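Search this site Enter keywords Go

Filed under: Opinion, Household Goods, Storage

2026-03-01 | By Yufang Feng

The volume number on a storage label should go

A storage container is sold on two numbers, price and capacity. The price is checked at the register. The capacity is almost never checked by anyone, and for open household storage it describes a condition that does not occur in use. I think it should be dropped from the front of the label and replaced with internal floor dimensions and usable height.

Capacity in liters or cubic inches is a liquid measure. It assumes the contents conform to the container, fill the corners, and stop level at the rim. Rice does this well enough. Flour does it after settling. A bottle, a brush, a tube, a roll of tape, and a charger do not. They are rigid or semi-rigid, they have a preferred resting position, and most of the space they claim is the space between them. Two containers with the same printed volume can differ by a wide margin in how many such objects they hold in a way that allows one to be removed without disturbing the rest.

The Gallix line illustrates the problem. The catalog lists a deep bin and a shallow tray, both at 245 cubic inches. The deep bin has a floor not much larger than a paperback and walls that taper inward toward the base. The tray has more than twice the floor and almost no taper. On paper they are interchangeable. In a bathroom cabinet the tray holds everything one person uses in the morning and the bin holds the same items in a pile, with the smallest at the bottom.

Taper deserves its own line on the label. Molded containers are tapered so that they release from the mold and nest in shipping, and both are good reasons. The cost is that the opening, which is what the shopper looks at, overstates the floor, which is what the objects sit on. Drosora quotes outside dimensions at the rim. So does Cheng. Neither quotes the floor. A shopper who measures a shelf and buys to the rim dimension will get a container that fits the shelf and may not fit the contents.

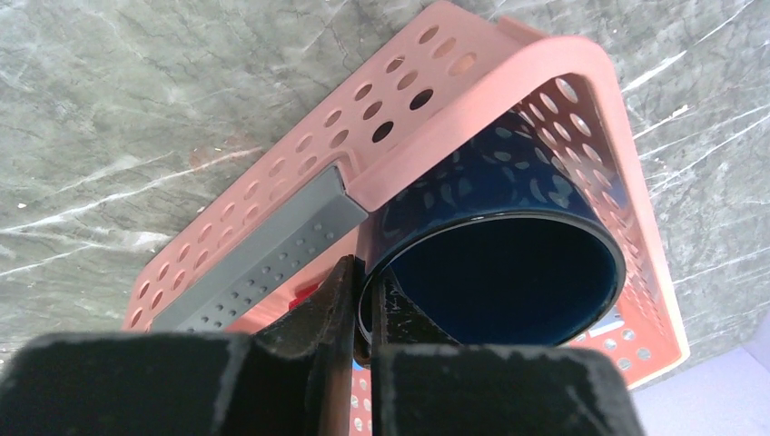
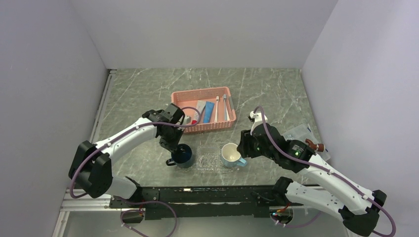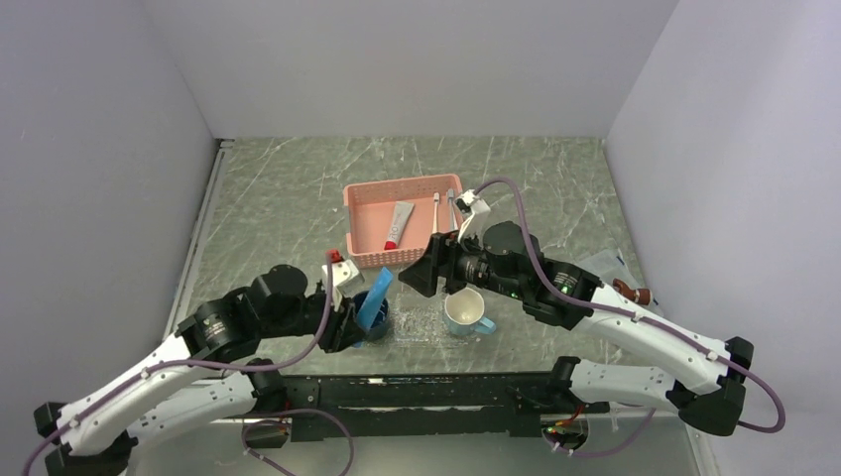
Perforation is the other feature that the volume figure ignores. A solid-walled container and a perforated one of equal size get the same number, although they are suited to different things. Open walls let air reach the contents and let crumbs and grit leave. They also set a lower limit on the size of what can be stored, and that limit is fixed by the largest hole and not the average one. A pink plastic basket with rows of small holes in its sides is a reasonable home for a toothpaste tube and a pair of toothbrushes, and a poor one for hairpins. The hole size would fit on the label in the space now used by the capacity.

Igor Ondrejka, who bought housewares for Flomari for many years, has argued with me on this point in print and by letter. His position is that shoppers want one number, that any single number will be imperfect, and that volume at least ranks containers from small to large. I accept the first two claims. The third is wrong for the reason given in the Gallix case. A ranking that puts a tray and a bin in the same place has failed at the only job it was kept for.

His better argument is about cost. Flomari carried 1,525 container listings when he left. Adding floor dimensions to each would have meant measuring each, because suppliers did not provide them. At his estimate of 3 minutes per item the job comes to a little over 76 hours. That is two weeks of one employee's time, spent once. I do not find it a large figure against a catalog of that size, and it falls to zero if the supplier takes the dimension off the mold drawing, where it already exists.

Xinyi Feng has proposed a stricter standard under which the label would show the largest rigid block that can be placed inside with its top level with the rim. I like the definition, and it handles taper correctly. It does less well with round containers and with anything divided into compartments, and it penalizes a long tray with one rounded corner more than it should. As a second figure it would be useful. As the only figure it would bring back the fault it was meant to fix.

Retailers could begin without waiting for a standard. Internal length, internal width at the floor, wall height, and largest opening in the wall make four numbers, all of which can be taken with a ruler. Volume can stay on the back for people storing rice. I would start with bathroom and desk storage, where the contents are rigid and mixed, and leave laundry and toys for later, where soft or forgiving contents make the error smaller.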